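Home | About Postia | Services | News | Contact

PRESS RELEASE
March 4, 2023

Postia introduces reusable tray packing for loose power cords at Vovmont

Postia, the spare parts and returns handling firm, has changed the way it packs loose power cords at its Vovmont site. Cords are now coiled, tied and laid singly in shallow corrugated trays, in place of the mixed sacks used until February. The new method applies to all appliance cords passing through the site on behalf of Furo, which supplies small kitchen and office equipment.

The change follows a trial in which 459 cords were packed, stored and unpacked by hand at green-covered work tables. Under the earlier method, cords arrived at the testing bench tangled together, and staff had to separate them before any electrical check could begin. Bent pins were the most common fault recorded, followed by damage to the sheath close to the plug.

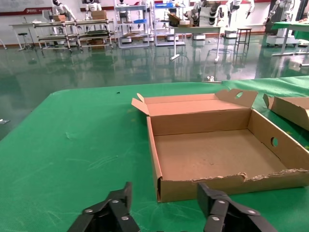

Trays for the Vovmont line are taken from cartons already in circulation. Each is checked before use for a flat floor, upright side walls and sound hand holes. Wear to the front wall is accepted within limits: a tray with a ragged top edge, where layers of the corrugated board have peeled away, may stay in service as long as the wall still stands and holds the contents in. Smudges on the floor of the tray are not a cause for rejection. Trays that are soft, or that have split at a corner, go to board recycling.

The written specification was drawn up with Rizvi, a packaging consultancy, and runs to two pages. Its main points are as follows.

1. Inspection. The cord is run through the hand along its full length. Cuts, flattened sections and exposed conductors are grounds for scrapping.

2. Coiling. The cord is wound in even loops without pulling it tight at either end. Sharp bends next to the plug or the connector are to be avoided.

3. Tying. One twist tie is placed near the middle of the bundle. Adhesive tape and rubber bands are no longer used, as both left marks on the sheath in storage.

4. Placing. The bundle lies flat on the tray floor with plug and connector at opposite ends of the coil. The lid stays open until the label has been checked against the job sheet.

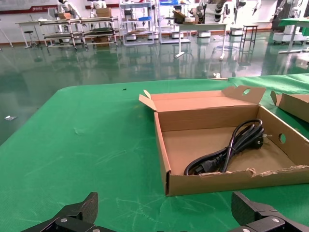

Storage and handling

Closed trays are stacked flat on shelving. Hand holes should face the aisle where the shelf depth allows. Nothing heavier than another tray of the same type is to be placed on top.

Postia expects to handle roughly 400 cords a week by this method once the remaining sacks have been emptied. An opening stock of 100 trays has been set aside, and further trays will be added as suitable cartons come in. No new board has been bought for the work.

The company will review the limits on front wall wear after the first full quarter of use. Rizvi has advised that a torn edge matters less than the stiffness of the side walls, which carry most of the load in a stack – this will be tested separately, with results issued to Furo and to other customers on request.

Availability

Tray packing is offered to existing Postia customers at Vovmont at no change to the current handling rate. It covers detachable appliance cords only. Extension leads, cable reels and cords fixed to an appliance remain under the present arrangements. Copies of the specification can be obtained from the Postia press desk.

ENDS

Contact: Postia press desk, Vovmont | © Postia 2023 | Back to top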